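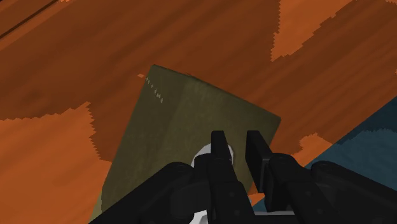 4.2 Comparison of end effectors in simulation

The second part of the study compared two grippers on the same household pick-and-place tasks. Both were mounted on the same simulated arm and driven by the same controller, so that any difference in outcome could be put down to the gripper and to the way in which the policy used it. The Ketis gripper is a linkage design with a wide opening and angular fingers. The Prernex gripper is a parallel-jaw design with a shorter stroke and a slimmer housing. The models of both were prepared by Visser and Urquijo from workshop drawings, and the joint limits were checked against the real hardware before any trials were run.

Each gripper completed 436 trials. A trial began with the arm in a fixed rest pose and ended when the object was released, dropped, or when the time limit was reached. Object positions and lighting were varied between trials; friction values were held constant. Trials in which the physics engine reported an unstable contact were repeated with a new seed and do not appear in the totals. Camera placement followed the arrangement described in Section 3, with one wrist view and two fixed views supplied to the policy at every step.
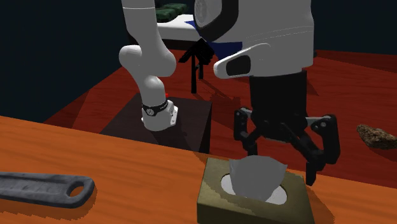
The approach phase proved to be the main source of failure for the parallel-jaw design. Its opening left only a small margin on either side of the wider objects, and a modest error in the estimated angle of the object was enough to bring one finger down on the top face. Of the failed Prernex trials, 107 ended in this manner. The Ketis gripper was far less sensitive to such errors, although its spreading links needed more free space to the side and were more likely to touch neighbouring objects. Holmgren repeated the approach trials with the angle supplied directly by the simulator in place of the camera estimate. Under this condition the gap between the two grippers narrowed considerably, which suggests that better perception would recover much of the loss.

Figure 7. Trial with the Ketis gripper on the dresser layout.

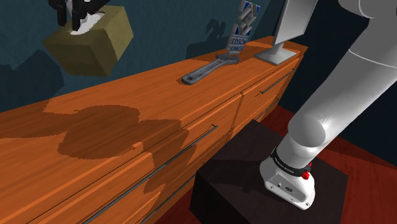 Transport was assessed separately from grasping. A grasp was counted as stable if the object stayed within nine millimetres of its first position relative to the fingers for the whole of the movement. Soft and hollow items are difficult to judge by this measure, as the simulator treats them as rigid bodies. The tissue box in Figure 7 is a case in point: the black fingers clasp it from above, near the opening, where a real carton might be expected to bend. Results for such items should therefore be read as an upper limit. Flat items such as the wrench call for a different approach, and they were scored in a separate group.

Control settings were the same for both grippers, with the exception of closing speed. The default speed in the Torres controller was found to push light objects away before the second finger made contact, and it was reduced by roughly a third for the Ketis gripper alone. Cantero and Aydoğan examined whether this change gave the linkage design an unfair advantage and found no clear effect on the remaining objects. The full settings are listed in the appendix, together with the seeds used for each group of trials.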